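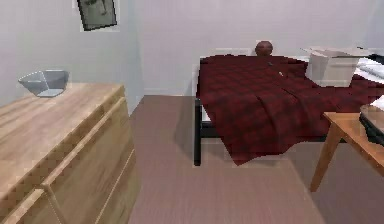 Bedroom scene, rendered view: dresser at left, bed with red plaid blanket, small side table at right.

Bollis Docs

Home | Scene Packs | Tasks | Changelog | Support

3 min read

# Bollis Bedroom Pack

Simulated bedroom scenes for testing home tidying and fetch tasks. The pack is sold as an add-on to the Lernico simulator and does not run without it.

Last updated: August 26, 2022

## Contents

- 9 room layouts, each with a bed, a dresser and at least one table
- 200 episode definitions (start pose, object placement, goal)
- 6 task templates
- Scoring script and a sample config

Robot models are not part of the pack. Bring your own or use the ones that ship with Lernico.

## Scene notes

Large furniture is fixed. Small objects are placed per episode on the dresser top, the blanket or the table. In the view at the top of this file the dresser carries a pale blue-gray bowl with a faceted shape, and a white open-topped box stands on the bed near its head.

Blankets are static meshes. The folds are modeled, but they do not move under contact, so an object set down on a fold may tip. This is the most frequent cause of failed placements on the bed surface -- lower the release height before changing anything else.

Dresser fronts without handles are closed geometry. No task template asks for a drawer to be opened.

## Install

1. Unpack the archive into the Lernico `scenes` folder.
2. Copy `bedroom.sample.cfg` to `bedroom.cfg` and set the robot name.
3. Run the scene check. It loads every layout once and writes a log.

## Scoring

An episode passes when the target object is at rest inside the goal region at the end of the time limit. Each episode is run 3 times with different seeds, and the script reports the runs separately. Dropped objects count as failures even if they are later recovered.

## Known issues

- Wall pictures have collision turned off. Arms can pass through them.
- Very small items on patterned blankets cover only a few pixels at the default camera resolution. Raise it for detection work.
- Configs written before the April release need the `seed` field added by hand.

## License

One license per site. Rendered images may be published; meshes may not be redistributed. The Nnaji layouts are under the same terms.

Contact: support desk, Bollis | © 2022 Bollis | Back to top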